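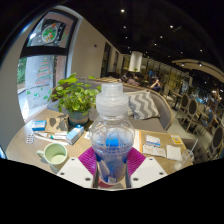
Learn the Small Words Last? I Would Learn Them First

February 2022

My Italian teacher, Lucrezia Amato, had a way of sighing when a student asked her what "ci" meant. It was a kind sigh, I should say, the sigh of a woman who had been asked the same thing every October for most of her working life, and then she would put down her pen and tell us that it meant "there," and also "us," and sometimes "about it," and that in the sentence we were looking at it didn't mean much of anything but had better stay where it was. We all wrote this down very seriously. I still have the notebook (it's in the kitchen drawer with the takeout menus) and the page on "ci" has more crossing out on it than any other.

I've been thinking about that page because I spent the winter with a vocabulary app called Plania, which a nephew put on my phone, and which I enjoyed more than I expected to. It's cheerful, it's patient, and it promises you 4,000 words. By the new year I had nearly 2,000 of them. I knew the word for thimble! I knew the word for lighthouse keeper. And when I called an old friend in Bologna to show off, I got through hello and then sat there like a post, with all my thimbles and lighthouses and nothing to join them up with.

What I was missing was the little stuff. Still, already, even, instead, anyway, at least. Take "get" in English, which must be a misery to anyone coming to it from outside. You get a letter, get tired, get home, get over a cold and get on with your sister, and a dictionary will give you columns and columns of this, all perfectly correct, and you'll close it knowing less than when you opened it. A learner needs to meet that word over and over in the company it keeps.

Yuto Yagi, who sat next to me in Lucrezia's class and was learning Italian on top of an English he had mostly taught himself, used to keep two lists. One was for nouns, and he told me he hardly ever looked at it. The other was for whole sentences he had overheard and liked, copied out exactly, with no translation. "I might as well." "You'd better not." He had 3 pages of sentences with "just" in them, and he read them aloud on the bus, under his breath, until they felt like his own. His English was lovely. It had slack in it, the way a native speaker's does, and I don't believe he could have told you a single rule.

Now, I can hear the objection, because my nephew has already made it at dinner. You can't talk about a thimble if you don't know the word for thimble. True enough! But you can say "the little thing you put on your finger when you sew," and the other person will hand you the word, gladly, and you'll remember it for good because somebody gave it to you. If all you have is "thimble," you can't ask for anything else.

So I've put the app aside for a while and gone back to the notebook. I copied out six sentences with "ci" this morning, and I understood four of them.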